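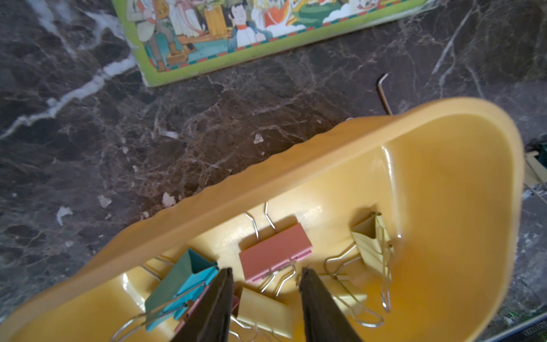
Have you ever tried to open a binder clip with just your fingertips, right on the edge? Hard, isn't it? Now squeeze the two wire handles together instead. It pops open like a little mouth!

I love binder clips. My friend Meenakshi Kurian and I once clipped 300 pages of our comic together with them, and not one page got away.

So how do they work? The colored part is a strip of springy metal, bent into a triangle shape. Springy metal always wants to go back to the shape it started in. When you pull it open, it pushes back – and that push is what holds your paper so tightly.

The handles are levers. A lever is a long bar that makes a small push do a big job (a seesaw is one too). Longer handles make the clip easier to open, so try a big clip and a tiny one and feel the difference.

Want a neat trick? Once the clip is on your paper, fold the handles down flat against the pages. Now your homework slides into your bag without snagging. To take a handle off, pinch its two wire sides together and slip it out. Ask a grown-up to help with that, and watch your fingers – big clips can really nip!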